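Jedora Desk Booking, release 3: setting up a shared desk

Applies to all Trinlow display bases fitted with firmware 351 or later. Last revised 14/10/2026 by Adelmo Cocco.

## 4. Preparing the desk

Complete section 3 (network registration) before you start. You need the display base, its power supply, the printed desk code and the log-in details for the Jedora admin page.

1. Choose a spot for the display base at the back of the desk. Leave at least a hand's width between the base and any monitor stand.
2. Clean the spot with a dry cloth. Do not use furniture polish. The adhesive pad will not hold on a waxed surface.
3. Peel the backing from the pad and press the base down firmly. Hold for a slow count of ten.
4. Route the power cable behind the desk and plug it in. The status light blinks amber during start-up.
5. Wait for the light to stay amber. A first start can take several minutes if an update is pending.

**Caution:** Do not unplug the base while the light is blinking. If power is lost during an update, the base must be restored by USB (see section 9).

Items that stay at the desk between users, such as a keyboard, mouse or headset, are called fixed items. Enter them on the admin page under Desk > Contents so that people can see what is provided before they book. Wired and wireless items are entered the same way.
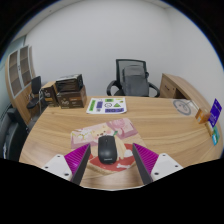
## 5. Linking the base to the floor plan

1. Log in to the admin page and open Floors.
2. Select the floor, then click **Add desk**.
3. Type the desk code exactly as printed, including the hyphen. Codes run up to 1000 on each floor.
4. Click **Link**. The base shows a four-digit PIN.
5. Enter the PIN on the admin page within one minute. The status light turns green.

If the PIN expires, click **Link** again. The old PIN cannot be reused.

**Note:** A desk that has been linked but not placed on the plan can be found in search but does not show on the map. Drag it from the side panel to its position and click **Save plan**.

### 5.1 Booking rules

New desks follow the rules of their floor. To change them for one desk:

1. Open the desk and select **Rules**.
2. Clear **Use floor rules**.
3. Set the longest booking, the check-in time and the release time.
4. Click **Apply**.

Existing bookings keep the rules they were made under. A desk with no check-in by the release time goes back to the pool, and the person who booked it gets an email.

### 5.2 If the light turns red

- Steady red: the base has lost the network. Check the cable or the Wi-Fi name, then restart the base.
- Blinking red: the desk code is already in use. Remove the other entry or use a new code.
- Error 546 on the display: the clock is wrong. Open **Time** on the admin page and click **Sync now**.

If the error comes back after a restart, send the base log to Samuele Costa on the support desk with the desk code in the subject line.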